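3.2 Collection and sorting of discarded desktop computers

Units were drawn from the municipal drop-off sites at Drullcombe and Skedton, which accept household electronics without charge. The sample was limited to desktop machines; laptops, monitors and printers were weighed with the general stream and are not considered further. In total, 400 units were logged between March and the close of the survey on 8 December 2021.

Each unit was weighed whole, assigned to one of two age classes, and stored under cover for no more than 45 days before opening. Storage conditions differed between the sites — Skedton had no heated space — but mass readings were taken on arrival and are unaffected. Owners were asked why the machine had been given up. Answers were coded by Joar Nordin using the scheme in Section 2, and a second coder repeated a subset of 60.

Recoverable mass was estimated by component group: housing, power supply, main board, memory and drives. Boards were not separated into metal fractions in this study. Where a component was missing on arrival, its mass was entered as zero and the unit was kept in the sample, so the group means reported in Table 4 are lower than those for complete machines. Resale value was not considered.

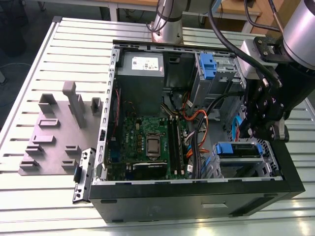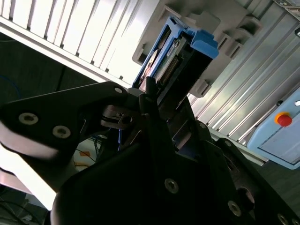
Figure 2. First image: desktop tower on its side with the side panel removed, showing power supply and main board. Second image: close view of the gripper.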